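3. Storing the colouring bottles

3.1 Place the bin on a flat wooden worktop, away from the edge. Clear any small white balls from the area in which the bottles are to stand.

3.2 Check that every cap is fully closed before a bottle is moved.

3.3 Stand the bottles upright in the bin, beginning at the far side.

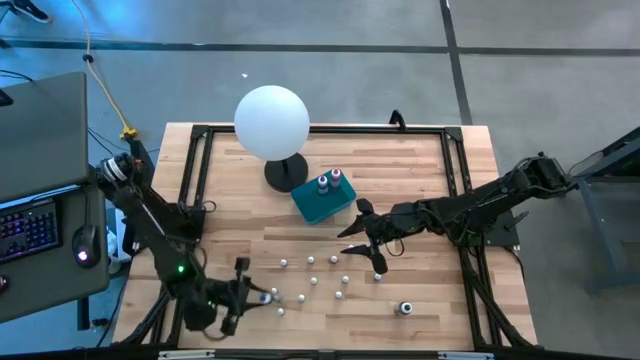 Figure 3. Teal bin with two bottles placed towards the far side.

Note: The bin may be set at an angle to the worktop if this makes it easier to reach. Bottles must not be laid flat — colouring may collect in the cap.

3.4 Keep the bottles still to be stored on the worktop, with their labels legible. Dark labels should be read closely, as blue and purple are easily confused. 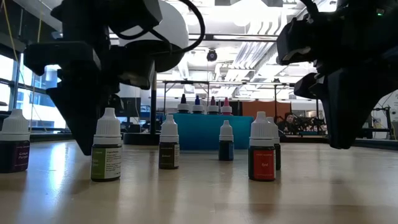

Figure 4. Bottles on the worktop, with four more in the bin behind.

3.5 Record the colours stored on Sitari form 64.

Caution: Colouring will stain untreated wood. Wipe up spills at once with a damp cloth and report any leaking bottle to the Ponska stores desk, extension 2746.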